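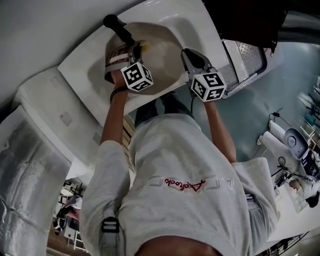 Does a bigger prize pool make a card game better to play? I've been at this long enough to doubt it, and the people who say so are usually selling boosters.

Brultness announced its new tournament circuit on 26th January, and my feed has been cheering ever since. Four regional stops, a final in September, and more money than the game has ever put up. Fine. I'd like to hear who is going to play in it.

I went to the last big Brultness event, the open at Flitasthorpe. The publisher had talked about 700 seats. I sat in round one across from a guy who had learned the rules that morning because his friend had a spare deck. Nice guy, terrible matchup, and he dropped after two rounds. When I asked if he'd be back he said he had no idea where he would even play between now and then. There was no store in his town that ran it.

That's the part the announcement skips. Our shop used to get eight people on a slow night, and we called that healthy. Then the promo cards stopped coming and the store kit went up in price. The owner gave the table to Bukhari, a game with no pro scene at all as far as I can tell, and it fills up every week. Nobody there is chasing a check. They get a decent promo, a short round, and time to argue about the ban list.

Jitendra Shakya wrote a long post defending the circuit, and I'll give him credit for making the best case I've read. He says prize money brings streams, streams bring new players, and new players bring stores back. Maybe. I heard the same thing about Luvmont, word for word, two years before it folded. Luvmont had lovely coverage. I watched a final with nearly 1336 other people and couldn't find a single opponent within an hour's drive.

My other problem is what money does to the card pool. Once rent is riding on a match, everyone brings the same two decks, and a new player with a pile of cards they like gets flattened. Some of you enjoy that. I used to - I kept a spreadsheet of sideboard plans and was no fun at all to sit across from.

I could be wrong on this, and I'll probably still drive to the nearest stop if I can get the Friday off. But if the publisher wants to convince me, they can start by mailing promos to stores again. I'd settle for the old foil ones.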